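Monday, marbling bench

Second go at the carrageenan size, and what a difference! Left it overnight this time and the bubbles had all gone by morning. Doina's ox gall went in at 2 drops per colour instead of 5 and the green finally spread without shoving everything else to the edges. 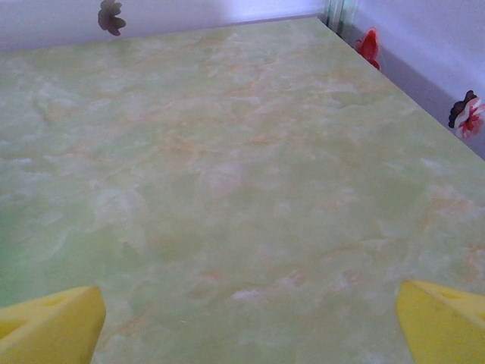

Pulled 144 sheets for the Gillden endpapers, best of them before lunch. The peach is still sinking a bit, so more gall there, one drop at a time. Debashish wants to try the fine comb on Sultana paper next, which I'm dying to see.

To do: alum more sheets, ask Nazma about the drying rack, skim the tray!!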